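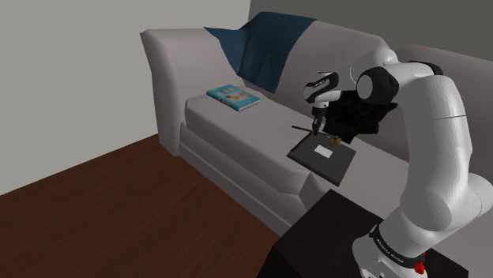 How Does a Shared Playlist Work?

An explainer for young readers from the Clondudwood Library Service

When several people listen to music together, they often want to choose songs in turn. A shared playlist lets them do this. It is a list of songs that more than one person can change, each using a separate phone, tablet or computer. This page explains how the devices keep the list the same for everyone.

Where is the list kept?

The list is not kept on any one phone. It is kept on a server. A server is a computer that stores information and answers messages from other computers. It may be many miles away from the people using it.

When you open the playlist, your device sends a message asking for the newest copy. The server sends one back. When you add a song, your device sends another message, and the server changes the list and tells all the other devices.

How does a person join?

The person who starts the playlist is called the host. The host is given a join code, such as 1492 or a short word. Friends type in the code, and the server adds them to the group. A code should only be shared with people the host knows.
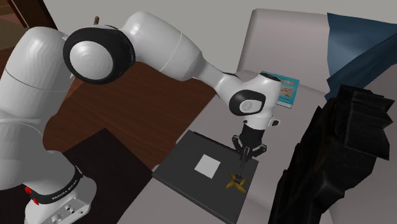

Each song waits its turn in a queue. New songs go to the end, and the song at the front is the next to be played. Suppose that Theano adds a song and Yakubu adds another a moment later. The server puts Theano's song first, as her message arrived first. You can try this at home with slips of paper and a tray, like the dark grey square one on the sofa. Write a song on each slip, lay the slips in a row on the tray, and take them only from the front. Put every new slip at the back.

What if two people press at once?

Two messages almost never reach the server at exactly the same time. Even a tiny gap is enough for it to decide which came first. If two messages do arrive together, the server follows a rule that was written by its programmers.

Some playlists also allow voting. In a group of 20 listeners, a song with many votes can move up the queue. The host may still remove a song that is too loud or not suitable.

What happens if the internet stops?

A device without a connection cannot send or receive changes. It may show an old copy of the list until it is connected again. It then asks the server for the newest copy.

Words to remember

Host: the person who starts the shared playlist.
Queue: a line in which the first to arrive is the first to leave.
Server: a computer that stores information and answers messages from other computers.

Text by Ngozi Tamuno. Checked by Maxence Hamel.
Last reviewed October 20, 2022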